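Home Boards Modules Power Search
Last updated in May
2 min read

Carrier board won't start with new COM Express module

Dayana Ríos
I swapped the old module on our Brarlow carrier for a Rarnine 500 and now it won't boot. The fan spins up, the standby light stays on, no video. The old module still works if I put it back. Both are sold as Type 6. Supply is 12 V and I tried two different ones. Is there a jumper I'm missing?

Drulthorpe
Try another stick of memory. Had the same thing once.

Deirdre Mac Giolla
Check the BIOS select jumpers on the carrier first. If they are set to boot from the carrier flash, the new module is trying to run the old module's BIOS and will stop with no video. Take both jumpers off so it uses its own flash.

After that:

1. Pull the power and the coin cell for 10 minutes, then put both back.
2. Connect one display only, on the VGA port if your carrier has it.
3. Look at the standoffs. Ours were the wrong height and the connector was not fully seated on one side.
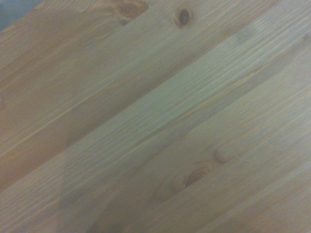
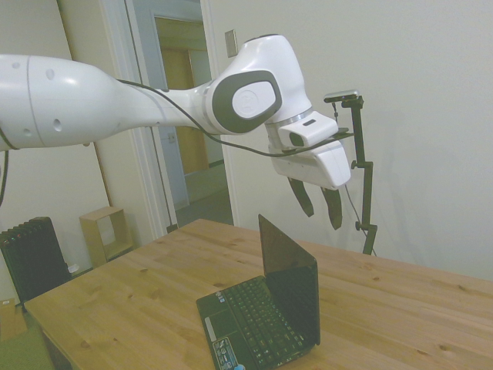 4. If it still hangs, read the POST code and put it in a new post along with the BIOS version from the module label.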